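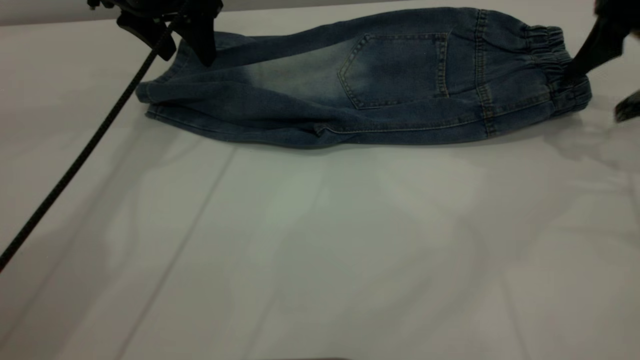

Blue jeans folded lengthwise on one of the big white tables.

So I finally made it to the October open day at the Lambert mill, after two years of meaning to go and finding something else to do with my Friday. My friend Oda Tveit (she sews, I just wear things) had booked us both onto the eleven o'clock tour, and we got there early enough to grab coffee and a cinnamon bun from the cart by the gate. Good bun! A little dry on the bottom.

Our guide was Augustina Nartey, who used to run the dye range and now runs the training side. She talks fast and walks faster. First stop was the cotton store, and I was not ready for how big a bale is up close. You want to lean on it. You're not allowed to lean on it.

Then the spinning hall, where they hand out earplugs and you nod at each other for ten minutes. I caught maybe one word in five of what Augustina was shouting, but there's a spot at the end where you can watch the loose rope of cotton go in fat and fluffy and come out as yarn, and I could have stayed there until lunch. Oda had to pull me along by the sleeve.

The dyeing was my favorite part. I had always assumed you dye the cloth, but for denim they dye the yarn first, and only the long threads, the warp. The yarn comes up out of the indigo bath a murky yellow-green and turns blue in the air on its way over the rollers. It dips and rises, dips and rises, a bit darker each time. Augustina said the blue mostly sits on the outside of the thread and leaves the core pale, so that's why your knees go white before the rest of you does. The smell is something else, kind of a wet barn with pennies in it. My scarf still has a trace of it.

They have two kinds of looms going. The newer ones are in a long shed they call Sterkamel, after the family who owned the land, and the old narrow shuttle looms are in the brick building out back, called Rasard. Please go to Rasard if you only have time for one. The floor bounces. There are 11 looms in there and each one sounds slightly different, and the man minding them told Oda he can tell from the doorway which one needs a new part. She asked him so many questions that the tour left without us and we had to catch up across the parking lot.

After that came finishing and the garment rooms, with pockets, rivets, hems, and more stitching than I'd ever thought about. I learned that the diagonal lines on denim are what make the legs of some jeans twist around toward the front after a few washes. I own two pairs that do this and I had blamed my legs.

A few practical things if you're going. Tickets were eight dollars, and they take 100 people a day, so book ahead. Wear flat shoes with closed toes or they'll turn you away at the door (it happened to a lady in front of us, and she was not happy). Parking is free but the sign for it is behind a hedge. The mill shop has a remnant bin, and I came home with two yards of dark blue that Oda says she'll turn into an apron for me, if I hem her curtains. I can't hem curtains. We're still negotiating.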